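Murkosthorpe Rewrites Its Trench Contract

The port town's broadband program will pay for ducts before it pays for connections, a change that shifts most of the early cost onto the public side

When Murkosthorpe first put its fiber network out to bid, the contract treated trench, duct, cable and household connection as one item. A builder was paid when a home went live. The second contract, now in its first winter, splits the work in two. The town owns the empty duct. Operators lease space in it and install their own cable.

The network covers 774 street cabinets and access chambers, of which 199 were already in the ground from an abandoned cable television scheme. Those older chambers are the main source of delay. Many were recorded on paper at a scale that does not show depth, and the records do not say whether the connecting ducts are clear.

"A duct on a drawing is a claim," said Kidus Tamiru, the engineer who runs the survey for Clilach, the civil contractor. "We rod it end to end and then we enter it in the register."

Clilach's crews test each section by pulling a mandrel through it. If the mandrel passes, the section is sealed, numbered and released for lease. If it stops, the crew measures the distance to the blockage from both ends and opens the road at that point. Under the old contract the builder carried the cost of every such opening, and bids were priced to match. Under the new one the town pays a fixed rate per opening, up to a yearly limit.
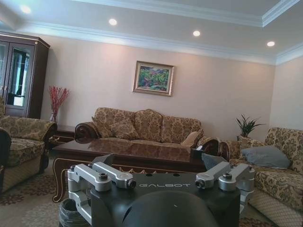
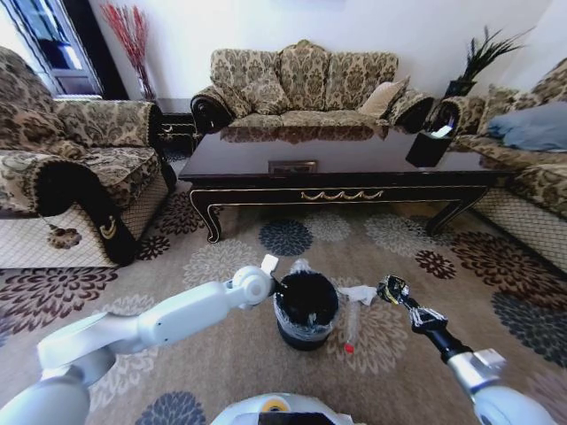
MURKOSTHORPE, November

The first operator to take a lease was Butau, which serves the harbor and the two industrial estates behind it. Its cable occupies one of 8 subducts on the main route. A further 2 are held back for public use, including traffic signals and the pumping stations, and cannot be leased under any terms.

Rent is charged by the meter and by the year, with no discount for volume. Lok-yiu Tu, who drafted the tariff, said larger operators had asked for one and were refused. A volume discount would have let the first tenant undercut every later one on the same route, she said, and the purpose of public duct is to keep that route open to a second cable.

The weak point is revenue. Construction debt is repaid from rent, and rent begins only when a section is released. Sections in the Ha district, where most of the older chambers lie, are behind schedule. The town has moved two crews there from the northern route and now permits road openings on Sunday, when the bus lanes are not in use.

Tu does not expect the district to be fully released before the next tariff review. Until then, operators can reserve subducts in Ha without charge, but a reservation lapses if cable is not ordered within a quarter of the release notice.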